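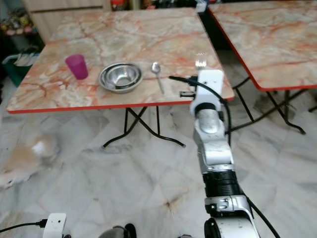
The man who sells water softeners for Cinley has a figure he likes. A household, he says, wastes 321 dollars a year on hard water. I asked him where it comes from.

"Head office," he said.

And where did head office get it?

"It's an average." Of what, he couldn't tell me. The Plollar unit he wanted to talk about costs 1,686 dollars, fitted, with salt on top.
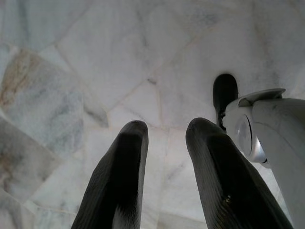

Limescale is real enough, and he is good on kettles. He is weaker on floors. The brochure promises that softened water "brings back the life in natural stone," so I asked what it would do for white marble laid in odd-shaped slabs, with gray veining and one piece gone tan in patches.

"It would help," he said. Help the tan? "It might be in the stone." So it might not help? "I'd say it can't hurt."

He offers a 30-day trial — you pay first. I asked how many people send theirs back.

"Very few. It's plumbed in by then."

He did admit that he has no softener at home. "We rent," he said, and went back to the brochure.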